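Carhuamaca – planning and perception software for two-armed sorting cells

Overview | What's included | Requirements | Licence and support

Carhuamaca is the software we wished we'd had when we first tried to get two arms working over one tray without them getting in each other's way. It looks after the whole loop: finding the parts, choosing which arm should go for what, planning both paths together and keeping the operator informed while it does so. You can buy it on its own or with our Otedska calibration tool, and most people who ring us end up wanting both.

It was written for small, awkward electrical bits and pieces. A circuit board is fairly kind to a vision system, because it keeps its shape. A wire does nothing of the sort – it curls, it crosses over itself, it frays at the ends – and a good deal of the work Mihret Alemneh has put into the perception side has gone into following a strand from one end to the other and picking a sensible spot to grip it.

What's included

Part finder. Takes the fixed view over the table and the close view from each wrist, and keeps one shared list of what is where. If the two views disagree, the wrist view wins, though you can change that in the settings.

Shared planner. Treats both arms as one problem, cables and all. You draw a keep-clear zone around each arm's trailing cable and the planner respects it.

Bin rules. Written in plain sentences, one to a line, with up to 100 rules in a job. Version 4 lets you copy a set of rules from one bench to another, which Wilson Tello had been asking us for since the very first release.

Replay. Stores the last 1000 moves with their camera views, so you can go back over a grip that puzzled you with a cup of tea in hand.

Sorting board and wire parts, with yellow bins either side of a steel tray
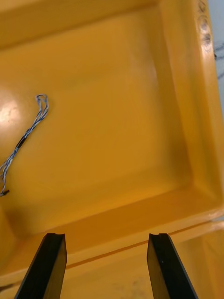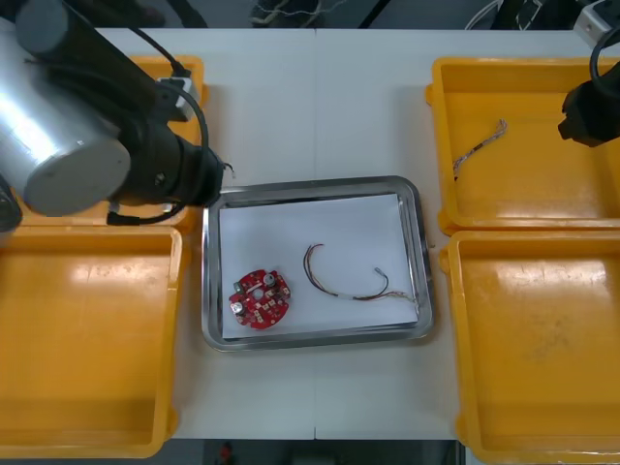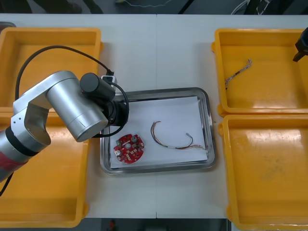
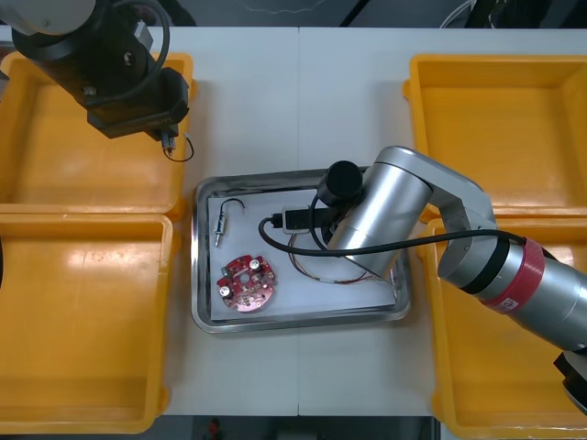 Requirements

You'll need two arms with an open control interface, one fixed camera and a wrist camera on each arm, and an ordinary Linux computer with a decent graphics card. Do please run Otedska before your first job, and again whenever a camera has been knocked. Shiny surfaces may want a little patience with the exposure settings, and the handbook has a chapter on just that, written by Dayana Paucar and rather longer than she meant it to be.

Licence and support

One licence covers one bench, with updates included for the first year. Support comes from our Gimholm office, where Katherine Bermúdez will gladly talk through your layout before you spend anything. Please quote order code 2104 when you write to us. The next release is planned for September and will be free to anyone with a current licence.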